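Home | Contents | Previous chapter | Next chapter | Glossary | Index

Print this page | E-mail this page

Chapter 14
Sorting Things Out: How We Put the World into Groups

I moved to Tristhorpe in February, in sleet, with a rented van and far too many boxes, and the first thing I did in the new kitchen was get into an argument with my friend Afia Tetteh about a potato masher. She had offered to unpack the drawers while I dealt with the bed frame (a bad trade for both of us, I can't build beds). When I came back she had put the masher in with the big pots. I wanted it with the spoons and spatulas. Her view was that you only ever reach for a masher when a pot is already out, so why walk across the room? My view was that a masher is a utensil, and utensils live in the utensil drawer. We went back and forth on this for much longer than I'd like to admit in a textbook.

I tell that story on the first day of my course every year, and every year the room splits. People get quite heated! And they're arguing about the subject of this chapter, which is categorization: how people decide that some things go together and other things don't.

Afia was grouping by situation. The masher goes with the pot because the two turn up in the same event, which is making mashed potatoes. I was grouping by kind. The masher goes with the spatula because they're the same sort of thing, even though I've never once used them on the same dish. Psychologists call the first of these thematic grouping and the second taxonomic grouping, and you'll meet both words a lot in the next few pages, so it's worth getting them settled now. Dog and leash: thematic. Dog and cat: taxonomic. Bread and butter, bread and bagel. You can make up your own.

14.1 Why bother with categories at all?

Think about the last time you walked into a room you'd never been in before. A dentist's waiting room, say. You had never seen that particular chair, but you sat on it without a second thought. You didn't test it with your hand or ask the receptionist what it was for. You saw something with a seat and a back, your mind said "chair," and along with the word came everything you know about chairs: it'll hold you up, you're allowed to use it, it probably isn't anybody's lunch.

That's the big payoff. A category lets you take what you learned from old things and use it on a new thing. Without it every chair would be a fresh puzzle, and so would every doorknob and every dog. We'd never get out of the house.

There's a price, though. When you treat something as a member of a group, you stop looking at it so closely. I owned a mug for years before a guest pointed out that the handle was slightly crooked. To me it was just a mug. We'll come back to this in the section on stereotypes, where the cost gets a lot more serious than a crooked handle, and I'd ask you to keep the mug in mind when we get there.

14.2 The old answer: rules

For a very long time the standard answer to "what is a category?" was that it's a rule. Something is a triangle if it's a closed flat figure with three straight sides. Everything that fits the rule is in, everything else is out, and no triangle is a better triangle than any other. This is usually called the classical view.

It works beautifully for triangles. It works pretty well for things like even numbers and grandmothers. Then you try it on something ordinary and it starts to come apart in your hands. Try it on "game." Do games need a winner? Plenty of children's games don't have one. Do they need two players? Solitaire. Rules? Watch a toddler throwing a ball at a wall and tell me what the rules are.

Or try furniture. A chair is furniture, we all agree. A lamp? A rug? A piano? I've had students who would go to the mat for the piano. And the same person can change their answer from one week to the next, which is awkward if there's supposed to be a rule sitting in their head the whole time.

14.3 Better and worse examples

In the 1970s researchers started asking people a different sort of question. Instead of "is this a bird?" they asked "how good an example of a bird is this?" It sounds like a silly thing to ask, but people answer it easily and they tend to agree with each other. Robins are very good birds. Penguins are not very good birds. Poor penguins. People are also faster to say yes to "a robin is a bird" than to "a penguin is a bird," so the difference shows up in the timing too, where it's harder to fake.

This gave us the idea of the prototype, a kind of average or best example that we carry around and compare new things against. The closer the match, the more comfortable we feel putting the thing in the group. Under this view a category has a solid middle and blurry edges, and the piano can sit out there on the blur without causing a crisis.

Some people think we don't store an average at all, just a heap of remembered cases: this robin, that pigeon, the goose that chased me at Proldale when I was nine. A new bird gets compared with the whole heap. That's the exemplar view, and telling it apart from the prototype view is harder than you'd expect — they predict the same thing much of the time. Section 14.6 goes through the cases where they part ways.

14.4 Sorting with no instructions

One of my favorite methods in this whole field is also the cheapest. You tip a mixed bunch of small things onto a table and say, "Put together the ones that go together." Then you keep quiet. The keeping quiet is the difficult part! People look up at you and want to know if it's by color, and you have to smile and say, "However you like."

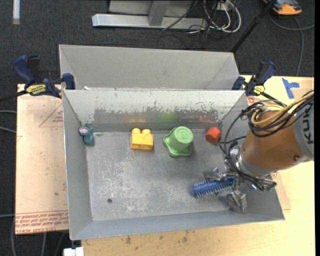 My colleague Manolis Tsakiris has been running sorts like this with families at the Purngate library for a long while, and he's taught me most of what I know about doing them well. His first piece of advice is to pick things that can be grouped in more than one way. If all your red things are also your round things, you can't tell which of the two a person was paying attention to. You want color pulling one way, shape pulling another, and use pulling a third.

His second piece of advice is to write down what people say while they're sorting, as well as where everything ends up. Two people can finish with exactly the same piles for completely different reasons. One child puts a spoon with a bowl "because they're both shiny." The next puts them together "because soup." If you only looked at the piles you'd score those two children the same.

What tends to happen with age? The old textbook story (I learned it as a student, and believed it) was that little kids sort by looks, slightly older kids sort by theme, and grown-ups sort by kind, as if we all climbed the same staircase. The evidence is a good deal messier. Very young children can sort by kind if the task is set up in a friendly way. Adults slide back to theme all the time, and some adults prefer it. The wording of the instructions matters a lot too. "Which one goes with this?" and "Which one is another one of these?" can get you opposite answers from the same four-year-old within a minute.

Experience matters as well. Manolis once handed a tray of odds and ends to a retired plumber, Mr. Agbenyega, who made two piles and sat back. Manolis stared at them for ages and couldn't see it. Color, no. Shape, no. Finally he asked. One pile was things that could go down a drain and block it, and the other was things that couldn't. Perfectly sensible, if you've spent your working life under sinks.

That second kind of group has a name, by the way. A category built on the spot to serve some purpose is called an ad hoc category. Things to grab in a fire. Things you could use to prop open a window. They don't have words of their own, they don't appear in the dictionary, and yet people handle them with very little trouble, and even agree on which examples are better than others. I find that remarkable, and it's a headache for anyone who thinks categories are just labels we picked up from language.

Try it before you read on

Get a handful of small objects from around your home. Anything will do, but follow Manolis's advice and avoid a set where everything lines up. Sort them. Write down your groups and a short reason for each. Now mix them up again and sort them a different way, and keep going until you're stuck. Most people find the first sort quick and the third one slow. Ask someone you live with to do the same without seeing your notes, then compare.

Keep your notes somewhere safe. You'll need them again for the exercise at the end of 14.6, and I promise you won't remember what you wrote.

14.5 Levels: dog, poodle, animal

Suppose I point at the thing lying on my couch and ask you what it is. You'll say "a dog." You could say "an animal" or "a mammal" and be right. If you know your breeds you could say "a whippet." But you'd have to have some reason to pick one of those, and "dog" needs no reason at all. It's the level people go to first, the one parents use with babies, and very often it has the shortest word.

This middle height is called the basic level. Members of a basic-level category look a lot alike, and we do much the same things with them. Go up a step, to "animal," and you lose most of that, because a whippet and a clam have very little in common to look at. Go down a step, to "whippet," and you gain a few extra details but not a lot of new information for your trouble.

The basic level can shift, too. Bird-watchers will name the species straight off where I would just say "bird," and Afia, who bakes, has never in her life called anything "flour" without saying which. We'll start there, with experts, and with the question of what years of practice do to the way a person carves up their corner of the world.

Continue to 14.6: Prototypes, exemplars, and what experts see

Contact us | Copyright | Back to top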